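From: Ju-won Kwon
To: Fuvemthorpe Tables & Linens list
Date: August 29, 2025
Subject: Re: Re: fruit bowls, and is a printed cloth too much?

On Tuesday, Chae wrote:

> I have the Hinel cloth, the pinkish one with the black border, and I
> can't decide if it's a tablecloth or an argument. With a bowl of
> fruit on top it looks like two people talking at once. My sister
> says go plain. Does anyone on here put patterned cloths under fruit
> and live happily? Also, do you wash citrus before it goes in the
> bowl or when you eat it? My sister has views on that too.
>
> Chae

Chae,

Your sister sounds like my sister. Perhaps they've met.

I've had a pale pink cloth with a black print on our table for most of August, and I'm for it. It has little broken dashes and crosses over the middle, and down the side there's a solid line, then a chain of circles, then a vine with curly leaves. I bought it for the vine. My husband thinks it looks like the margin of a diploma. He eats off it three times a day without visible distress.

What I did find is that the bowl matters more than the cloth. We used to have a big blue and yellow Gresance bowl, a wedding present, painted inside and out with what I believe are meant to be fish. On a bare table it was cheerful. On the printed cloth it gave guests a headache, and it's now on top of the refrigerator holding batteries. The white bowl is much better company. If yours is patterned, try a plain one before you give up on the Hinel.

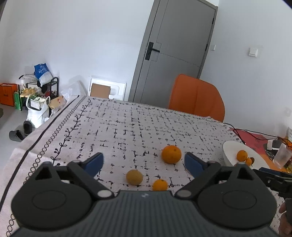
The other thing is to leave a few pieces out on the cloth. I know the magazines do this and it always looks as if somebody tripped. But three or so in different sizes, left where they stop rolling, and the print starts to look like it was meant to go under something. Orange is very good against black and pink. Duller fruit is fine too, as long as it has a bright neighbor. I tried limes once and the table looked like it was coming down with something.

Do keep them off the border. I put a row of mandarins along the vine for my mother-in-law's visit and she asked if we were playing a game.

On washing: when you eat it. I used to wash everything the minute it came home, feel virtuous, put it away damp, and then find a soft one with a green coat at the bottom by the weekend. Now it goes out as is and gets a rinse on its way to being peeled. If you must wash first, dry each one with a towel – properly, not the wave of the hand I was giving it.

And the cloth itself: mine goes in on cold, inside out, and I iron it from the back while it's still a little damp. Juice comes out if you get to it that evening. Coffee I can't help you with. There's a fruit-sized spot on mine that has had fruit on it ever since.

Did you get the long size or the square? I'm thinking of a second one, and the long one looked stingy on the drop at the ends.

Ju-won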